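The Woman Who Reorganizes Your Fridge

I've wanted to sit down with Enikő Kelemen ever since a friend made me throw out 3 jars of mustard on her advice. Enikő runs Druvov, a small kitchen-organizing business, and if you live in our part of town you've probably heard someone talk about her in the checkout line. She agreed to meet me over coffee, brought her own cookies (walnut, very good) and started talking before I'd found my pen.

"People think I'm going to yell at them," she said. "I don't yell. I just ask when they last ate the thing."

She got into this by way of restaurants. For six years she worked the back kitchen at Gál, where the walk-in had to be sorted every night before anybody went home, and she says she still can't go to bed with a messy fridge. When she left, a neighbor asked for help with a kitchen that had gotten away from her. Then the neighbor's sister called. By September she had a waiting list and a name painted on the side of her car.

So what does she do first? I was sure she'd say you take everything out. Nope!

"I open the door and I stand there," she said. "Where does your hand go? Mine goes to the top shelf, every time. So that's the shelf I care about."

The top shelf is her big subject. She could talk about it all day, and I think that afternoon she came close. In a tall fridge, she told me, people treat it like an attic, and up go the half-used broth, the fancy olives and the cake nobody finished. Her rule is that only food you plan to eat in the next 3 days gets to live up there, and it all has to be in something you can see through.

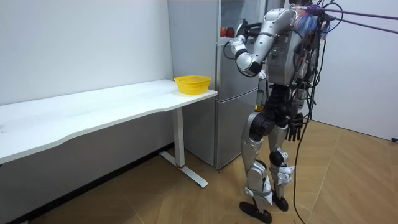

"If you're short, forget what I said and use the middle," she added. "My mother-in-law can't reach the top of hers without a stool, and I'm not having her up on a stool for yogurt."

I asked about bins, because I own a lot of bins. She made a face. She likes two, one for cheese and one for the small stuff that rolls around, and she thinks the rest mostly give you more to wash. Her business partner, Bianka Somogyi, disagrees with her on this and apparently they've been having the same argument since the day they met.

"Bianka would put an egg in its own bin," Enikő said. "She'd label it, too."

I called Bianka later to get her side. "Tell her I've seen her spice drawer," she said, and then she laughed so hard I had to wait.

The two of them now teach a class called Plendevness (don't ask me, Bianka picked it). It runs 40 minutes, costs $25, and you have to bring a photo of your own fridge exactly the way it is. Enikő swears she can tell who cleaned up first. The lids all face the same way.

Before she left I made her look in mine. She stood there with the door open, just like she'd said, and then reached up and took down a jar of pickled beets.

"When did you last eat these?" she asked.

I don't like beets. She put the jar on the counter, and we had another cookie.

14 comments | 52 shares

Contact | © 2026 Clumex Neighborhood News | Back to top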